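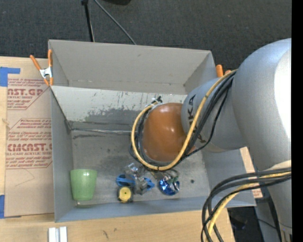
Fomine SC is pleased to let its members and friends know that the sale of a minority share in the club's professional football company to Janssen Holding will be put to a members' vote, and that the ballot papers are now being prepared. We know how much this club means to the families who have followed it through good seasons and lean ones, and we want everyone to have the time to read, ask and think before deciding. Votes will be cast on paper, as our members asked us to do in December, and they will go into a large open gray bin on a light wooden table, in plain view of anyone who cares to watch. A scuffed old bin will do the job perfectly well, and we would much sooner spend the club's money on the youth teams.

Fomine SC, Mar 17, 2020

Under the proposal, Janssen Holding would acquire 307 of the 540 preference shares, which carry no voting rights, along with 2 seats on the advisory board. The members' association would keep 51 percent of the voting shares, and the club's name, crest and colors would stay exactly as they are. Any later change to these points would need a fresh vote of the members.

The full agreement, together with the auditors' report from Zukeck, can be read at the club office at Skurkov Park during normal opening hours, and a copy will gladly be mailed to any member who asks for one. Questions sent in writing will be answered in writing, and the answers will be shared with everybody. The date of the vote will be announced by letter to all members as soon as it has been set.

Members who have moved house lately are kindly asked to give the office their new address.

Press contact: Fomine SC, Club Office, Skurkov Park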